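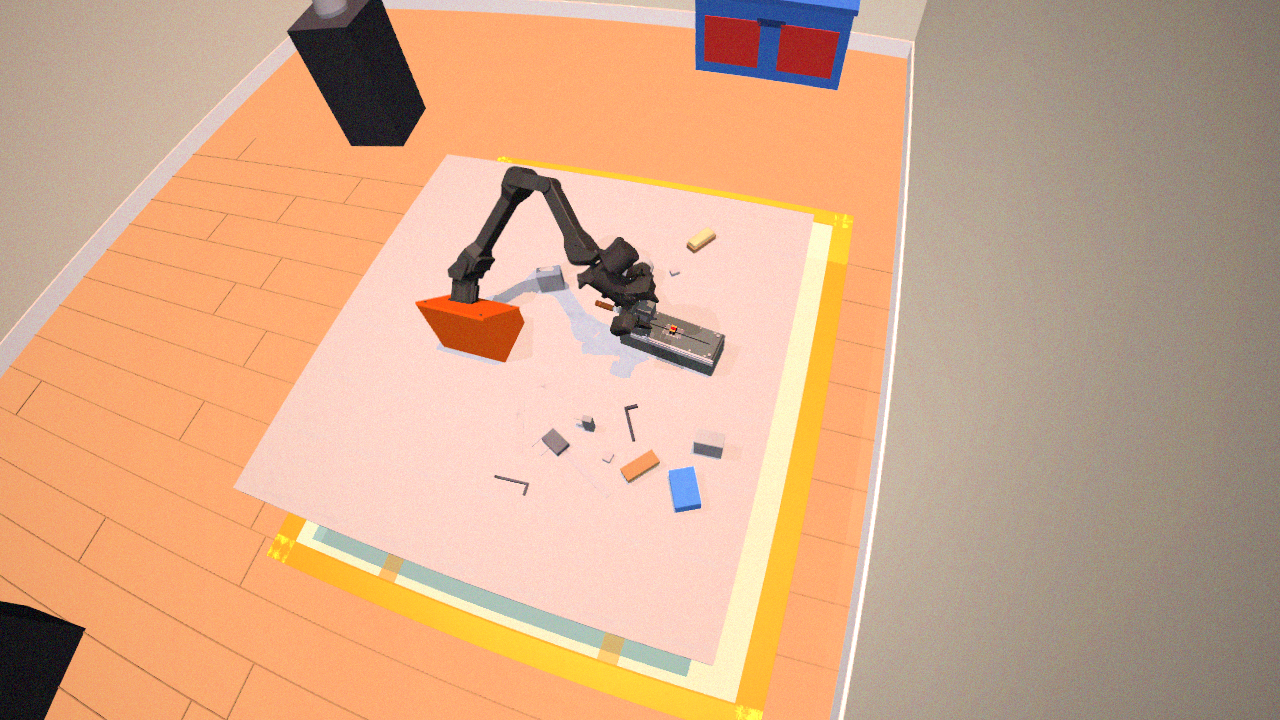
Teaching an arm by remote control in simulation
Project report, group 2, Hevcombe robotics lab course
Handed in 22nd September

1. What we set out to do

Get a simulated arm to place a part on a fixture after being shown how by a person. No hand-written motion planning. We drive, it records, we train on the recordings, then it drives itself (hopefully). The original proposal had a real arm in it too. That got dropped in January when the schedule changed, so everything below is sim only.

2. Setup

Simulator is Nument, default physics settings except the contact solver, see section 5. The arm is bolted to the orange base and never moves from there. The fixture is the gray one with the slotted metal top and the target part is the small orange piece. The rest of the stuff on the pink surface (blocks, cubes, the hex keys, the peg) is clutter. We kept it in on purpose after the first round, where we trained on a bare surface and the policy fell apart as soon as anything else was in view.

Clutter positions are shuffled at each reset. Fixture position is shuffled too but only a little. Floor, walls and cabinets stay put.

3. Controlling the arm

Tried two ways.

Keyboard first. Six keys for moving, four for turning, space for the gripper. Terrible. Every demo came out as a staircase, because you only ever press one key at a time, and the trained policy copied the staircase.

Then the Sturik hand controller. You hold it, squeeze to engage, and the gripper follows your hand. Let go and you can reposition your arm without moving the robot. Much better after some practice. Scaling matters a lot: at 1 to 1 we kept slamming into the fixture, at half speed it was fine near the part but slow everywhere else. We ended up with half speed always. Should have put it on a button.

Depth was the hard part. On a flat screen you can't tell if the gripper is over the part or behind it. We used the arm's shadow for this more than we expected to. Adding a second view from the side helped but then you look back and forth and the recordings get long pauses in them.

4. Recordings

254 demos saved, all with the hand controller. 23 thrown out: dropped part, fixture clipped, or the driver forgot to press stop and recorded themself reading the manual. Pauses at the start and end were trimmed by script. Pauses in the middle we left in, which was a mistake, see below.

Each step stores joint angles, gripper opening, the two views, and the command from the controller. Capped at 2000 steps per demo.

Drivers were different. One of us comes down from straight above every time, another comes in at a slant from the right. Both work, but mixed together the policy sometimes picks a path halfway between and hits the side of the rail. When we retrained with only the straight-down demos it got noticeably smoother, even with less data.

5. Problems

- Part jitter. The orange piece would buzz on the fixture and then shoot off. Fixed by raising the solver iterations.
- Freezing. The policy stops above the part and just hangs there. We think this is the mid-demo pauses, it learned to wait. Cutting out steps with no motion fixed most of it.
- Wrong object. Sometimes goes for the orange block instead of the orange part. Same color, obviously. We did not recolor anything, ran out of time.
- Lag. The Keane machine in the lab drops frames when both views are recording. Drivers overshoot and then correct, and the corrections end up in the data. Moved to the other machine for the later demos.

6. Results

Straight-down policy with pauses removed is the best one. Reaches the fixture reliably. Seating the part is where it still fails, usually a slight twist at the end that it doesnt recover from. We never showed it how to recover, every bad demo got deleted. Next group should keep some of those, at least the ones where the driver fixed it.

7. If we did it again

Agree on one approach direction before recording anything. Speed switch on the controller. Practice demos for each driver that don't get saved. Write the stop button reminder on the desk. And back up the recordings folder, we nearly lost it over the break.

Config files and the trimming script are in the shared course folder under sturik_sim, the readme is out of date but the comands still work.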